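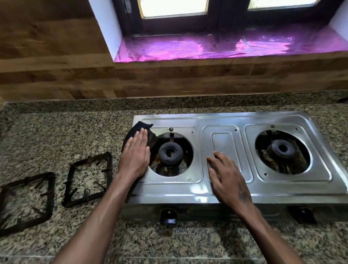 From: Bo-ram Shim
To: Tralldale Local History list
Date: 22 August 2022
Subject: Re: Skutstead manor rental, spelling of field names

Thanks for this, Giles. My answers are under each part.

> I have been through the transcript of the 1584 rental and I can't make
> the field names agree with the tithe map. "Ashe Crofte" is easy enough
> but "Le Hungrill" doesn't turn up anywhere. Is it possible the clerk
> misheard it?

Possible, but I would look at the map again before blaming the clerk. There is a Hungerhill on the north side of the beck, next to the old parish boundary. It is written very small and the copy in the library has a fold through it. I think that is your field. The acreage doesn't match, though the piece by the beck was taken off it when the road was moved, and I have the deed for that somewhere.

The "Le" doesn't mean anything much. The same clerk puts it in front of nearly every name on the first 2 membranes and then drops it.

> Also, do we know who held the mill? The entry is so faded I can only
> read "the same" and then a rent of 14 shillings.

"The same" refers back to the entry before, so it is the widow who has the croft and the two closes. Her first name is gone from the rental but she is in the court roll for the following February, where she pays a fine for not scouring her ditch. I make it Agnes. The surname could be Dawtry or Dantry. The letters u and n look identical in this hand and I have stopped trying to decide. In the index I have put both, with a cross reference.

I'd be careful with the 14. I read it as xiiij s. and so do you, but the first stroke is on a patch that someone has treated with gall at some point and it has gone brown. If anyone is going to the record office, please ask for the original and not the film. The film is no help at all on that page.

> Last thing. Are we still including the Flestar holdings, or do they
> go in the second volume?

Second volume. They were held of a different manor and only appear in the rental as a note of what was owed for the common. If we put them in now we would have to explain the whole dispute over the grazing, and the introduction is too long as it is.

Two other matters for the list generally.

The glossary is done as far as "messuage". If you come across a word in your own section that isn't in it, send me the word and the membrane number. Please don't send a whole marked-up copy of the transcript, I can't merge them.

Please could everyone use the same form for dates. Old style, with the year starting on 1 January, and the regnal year in brackets. Three of the sections I've had back do it three different ways.

Bo-ram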